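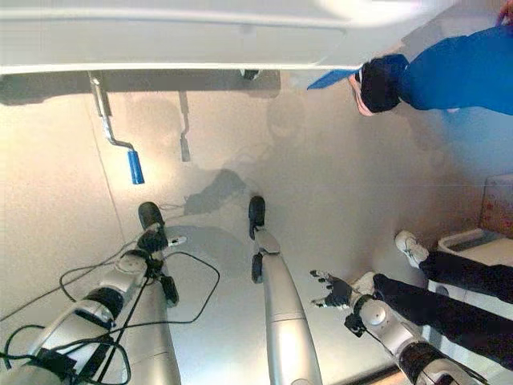
Finding the Time Offset Between Head Camera Frames and Joint Encoders

Most problems that get reported as bad extrinsics on a head-mounted camera are timing problems. The arm looks correctly placed when it is still and a few centimeters off when it moves, and the error changes sign when the arm reverses. A wrong transform does not behave like that. A wrong clock does.

This tutorial describes the offline procedure we use to measure the offset between the camera stream and the encoder stream on a two-arm platform with multi-fingered hands. It needs no extra hardware and uses the robot's own arms as the visual target. The method is due to Marianna Chmielewska; the scripts are maintained by Haziq Subramaniam and ship in the Wysocka toolkit. Names in this page refer to that toolkit unless stated otherwise.

Before you start

You need the following:

- Raw frames from the head camera, undistorted, with the driver timestamp kept. Do not use frames that have been through a video encoder with variable frame rate.
- Encoder logs for both arms at 200 Hz or better. Lower rates work but widen the final interval.
- Camera intrinsics. A reprojection error under one pixel is enough.
- A head-to-base transform. It may be approximate.
- A kinematic model with link meshes. Simplified meshes are acceptable for the forearm. The fingers are not used.

The two streams must be stamped on the same machine, or on machines whose clocks are already synchronized. The procedure estimates a constant latency. It does not correct drift between two free-running clocks, and it will return a plausible number if you give it such data. Check this first.

Background

Let q(t) be the joint vector at time t and let I(k) be frame k with driver stamp s(k). The true exposure midpoint is s(k) – d, where d is the offset we want. On our driver d is positive, meaning the frame is stamped after the light was collected. Readout, transfer and buffering all contribute, and there is no need to separate them.

For a candidate d, we interpolate the joints at s(k) – d, pose the meshes, render a silhouette of each arm, and compare its outline with the edges in the frame. The score is the mean truncated distance from outline pixels to the nearest image edge with a compatible gradient direction. Summed over many frames with motion in them, this score has a minimum near the correct offset.

Frames in which the arms are still contribute nothing to the estimate of d. They do contribute to the estimate of the head-to-base transform, and that is how the two quantities are separated.

Step 1. Record the motion

Run the sweep routine in Zulla, the motion layer. It moves each arm through a smooth path that stays inside the camera's field of view, with a pause at each end. Two properties matter:

The path must reverse. With motion in one direction only, an error in d and an error in the transform push the outline the same way and cannot be told apart.

The path must move across the image. Motion toward the camera changes the outline very little. Elbow flexion alone is a poor choice for this reason; combine it with shoulder rotation.

Record both arms in a single take. The head must be locked for the whole recording. If your neck joints have no brake, hold position with the controller on and log the neck encoders so that you can reject frames where they moved.

Keep people out of the workspace while the sweep runs. The sweep is executed in position mode and contact monitoring is disabled for its duration.

Step 2. Select frames

Run select_frames with the encoder log. It computes the image speed of a point on each forearm and sorts frames into two sets: static, where the speed is under one pixel per frame, and moving, where it is above the threshold given by the min_speed option. Frames in between are dropped.

In our reference recording the moving set held 442 frames and the static set held 187. Fewer will do. We have obtained stable results from a third of that number, provided both directions are represented in the moving set.

Discard frames with heavy motion blur. Blur moves the detected edge away from the silhouette on both sides of the link, and the detector tends to favor whichever side has more contrast against the background. This biases the result in a way that does not cancel on reversal if the background differs. Shorter exposure is the proper fix.

Step 3. Refine the transform on static frames

Run refine_static. This optimizes the six parameters of the head-to-base transform with d held at zero. With the arms still, the value of d has no effect.

Look at the overlays it writes out. The outline should follow both forearms. If one arm fits and the other is displaced, the fault is in the kinematic model or the joint zeros of that arm, and there is no value in continuing until it has been corrected.

Several things attract the edge matcher and should be masked:

Loose cables. A cable lying next to a link produces a long, strong edge that may run close to parallel with the link outline. The gradient direction test does not reject it. Mask the cables by hand in one static frame per pose. Black cables on a light surface are the worst case.

Cast shadows. A soft shadow is usually ignored. A dark one with a defined border is not.

Glossy housings. Highlights along a rounded silver segment form an internal edge. Use outline pixels only, never internal mesh edges, and set the search distance to seven pixels or less so that the matcher cannot reach the highlight from the true border.

Pale links on a pale background. White shells against a light surface give weak edges. Raise the weight of the dark joint rings if your model has them as separate meshes. They are small but well localized.

Step 4. Scan the offset

With the transform fixed, run scan_offset on the moving set. It evaluates the score over a range of d in steps of one millisecond and fits a parabola to the points on either side of the minimum.

A good scan has a single minimum with a smooth curve on both sides. Three other shapes are common.

A flat curve means there is too little image motion. Return to Step 1 and increase the speed, or move the path closer to the camera.

Two minima mean that the stream contains two latencies. We have seen this when the driver falls back to a second buffer under load. Plot the difference between consecutive stamps before doing anything else.

A minimum at the border of the range usually means the sign is wrong. Some drivers stamp on request, before the exposure, and d is then negative. Extend the range to include negative values.

Step 5. Check by direction

Split the moving set by the sign of the image velocity and repeat the scan on each half. The two estimates should agree to within two milliseconds. A larger disagreement indicates residual error in the transform. Run refine_joint, which optimizes d and the transform together over both sets, using the results of Steps 3 and 4 as the starting point. Do not start with refine_joint. From a poor initial value it settles on a combination that scores well and is wrong in both parts.

Repeat the check per arm. The arms on our platform are on separate buses, and a difference between them is real and should be kept. The configuration file accepts one offset per arm.

Step 6. Write the result

Enter the value as camera_latency in the robot description, in seconds, and restart the state publisher. Positive values mean that the frame is older than its stamp. Two conventions are in circulation, and the Radamico exporter uses the opposite one, so negate the value if you pass data through it.

Recordings made before the change do not need to be repeated. The offset can be applied when the logs are resampled.

Results on our platform

We ran the full procedure on the Vurkell bench in March. The left and right arms gave 41 and 44 milliseconds. Splitting by direction changed each estimate by less than one millisecond after joint refinement. At the sweep's peak speed, the mean outline error on moving frames fell from roughly nine pixels to a level that could not be distinguished from the static frames.

Exposure setting affected the result as expected. Doubling the exposure time moved the estimate by half of the added exposure, consistent with d being referred to the exposure midpoint. If your camera uses automatic exposure, the latency is not constant and this procedure returns an average. Fix the exposure, or log it and correct each frame.

Known limits

Rolling shutter is not modeled. The estimate is valid for the image rows where the forearms appeared during the sweep. For a camera with slow readout, expect an error of several milliseconds at the top of the image if the sweep occupied only the lower half, as it normally does with a downward-looking head camera.

The fingers are left out because their encoders are read through the hand controller, with a latency of its own. A hand offset can be estimated with the same score by holding the arm still and opening and closing the fingers, but dark fingers overlap one another in the image and the outlines are short. Our values for the hands vary too much between takes to be published.

Objects and people passing behind or in front of the arms add edges that have nothing to do with the model. The truncated distance handles brief cases. Sustained occlusion of a forearm should be excluded by frame range, using the skip option in select_frames.

The offset should be measured again after any change to the camera driver, the resolution or the USB topology. Moving the camera to a different port on the same host changed our value by three milliseconds.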